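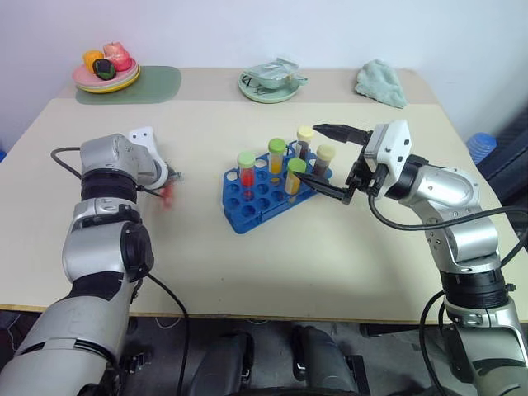 Figure 6.1 Capped tubes standing upright in a perforated rack. Many positions are unfilled.

Chapter 6
Racks, Tubes and the Order of Samples

Before you start
You should be able to name the parts of a screw-cap tube and fill in a sample log. Readers who skipped Chapter 5 should go back for the section on labels, as the terms "tube ID" and "position ID" are used here without further definition.

Terms introduced: deck, base tier, position, home end, transfer, hold.

6.1 What a rack does

A test tube rack has two jobs. It keeps tubes upright, and it gives each tube an address. The first job is mechanical. The second is a matter of record keeping, and most of the errors covered in this chapter come from it.

The common bench rack is built in tiers. The upper tier, called the deck, is perforated with round holes slightly wider than the tube. A lower tier supports or steadies the tube further down. A tube that passes through the deck and meets the base tier can lean only as far as the clearance in the hole allows. Too much clearance lets the tube tilt, and a tilted tube gives a false reading when the level is judged by eye. Too little makes the tube bind on the way out, so that the rack lifts with it.

Holes are laid out in rows. In this book, rows are lettered and the holes within a row are numbered, beginning at the home end. The home end is whichever short end the laboratory has agreed on. It must be marked on the rack itself, for a rack turned half a circle looks much the same as before while every address in it has changed. A rack may stand at an angle to the edge of the table, as in Figure 6.1, with no effect on the addresses. Only the marked end counts.

6.2 Cap color and contents

Cap color is a quick sorting aid. It carries whatever meaning the laboratory assigns to it and no other. In the Mutesden scheme, used in the exercises, green caps mark the first series and yellow caps the second, with lighter and darker shades treated as the same color. The Lucero scheme assigns colors by the date of intake. A worker trained on one will misread a rack filled under the other.

The color of the contents is a weaker guide still. Two tubes of yellow liquid may come from different sources, and two dark liquids may be hard to tell apart through the wall of the tube. The rule for the rest of this book is as follows: sort by cap, confirm by label, and note the liquid color only as a remark.

Liquids that settle or separate call for more care. Where the upper part of a tube is clear and the lower part is colored, record both - the remark "orange" alone does not say where the color lies.

6.3 Taking a tube out and putting it back

A transfer begins when the base of the tube clears the deck and ends when it rests in its new position. The period between is the hold. During the hold the tube has no address, and the log must show this with the entry H. Only one tube should be in hold at any time.

Grip the tube below the cap wherever the spacing of its neighbors permits. Lift straight up. Keep the cap uppermost; a slight tilt is acceptable in a closed tube, but the tube should be brought upright again before it is lowered. Figure 6.2 shows a tube of red liquid in hold to the left of the rack, with five others standing in their positions.

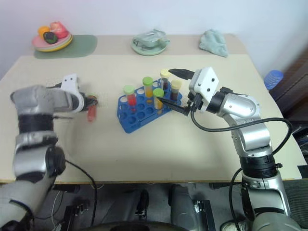 6.4 Reading a position log

A position log lists the tube ID, the starting position, the entry H and the final position, in that order. Table 6.1 reproduces part of a log kept on the Staltorum form. Tube 89 goes into hold at line 5 and has no final position entered. Find the line at which the next transfer begins, and decide whether the log may be accepted as it stands.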